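Courses > Robot Software > Unit 6: Planning with two arms

We use cookies to remember your reading position and font size. Accept | Settings

Unit 6 handout: who moves next?
Jaanus Vasiliauskas, revised May 31, 2019

Last unit we got one arm to pick up a cube and put it down where we wanted it, and I hope you enjoyed that as much as I did! Now we add the second arm, and the planner suddenly has a lot more to think about.

Start with the state. For every cube we keep a pose (position plus rotation), a color label and one extra field, held_by, which is left, right or none. That small field does a huge amount of work. A cube with held_by = left moves with the left hand, so its pose has to come from the arm's joint angles and the grasp offset. If you forget to switch it over at the moment of grasping, the planner will happily treat the cube as an obstacle and refuse to move the hand that is holding it. I lost most of a December to that one.

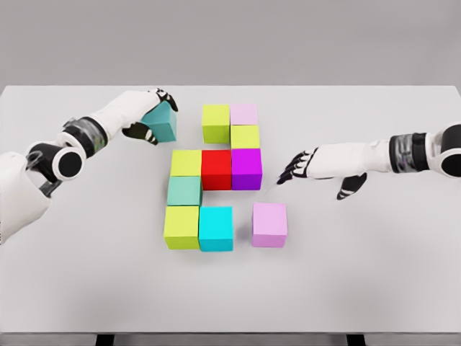

Next comes the goal. In Rulport you write a layout as a list of cells, each with a color, and the planner matches cubes to cells. Two cubes of the same color are interchangeable, so please don't number them in your goal file! Letting the planner choose which green goes where can shorten the plan a great deal, and it's lovely to watch it find a swap you hadn't thought of.

Order matters too. A cell with neighbors on both sides is hard to reach, since the fingers need room to open when they let go. Our rule of thumb is to fill from the inside out. Emiliano Camacho's version (in the Zotmont folder, well worth reading) scores each cell by how many free sides it will have at placing time, then sorts by that score.

Finally, the arms must share the space. We use a simple lock over the middle of the table: one hand may enter, the other waits at a hover pose outside it. Waiting costs time, but you can plan the waiting arm's next grasp while it hovers, and in my runs that wins back about 90 percent of the loss.

For the lab:
1. Add held_by to your state and write a test for grasp and release.
2. Run the planner with the lock on, then with it off, and log every near collision.
3. Replace the lock with 2 smaller zones. Which layouts get faster? Which get stuck?

Bring your logs, even the ugly ones. Especially a deadlock, if you get one!

Related handouts
Unit 5: Grasp offsets and frames
Reading a Rulport log
Sproģis: notes on task ordering
Setting up the Plurwood simulator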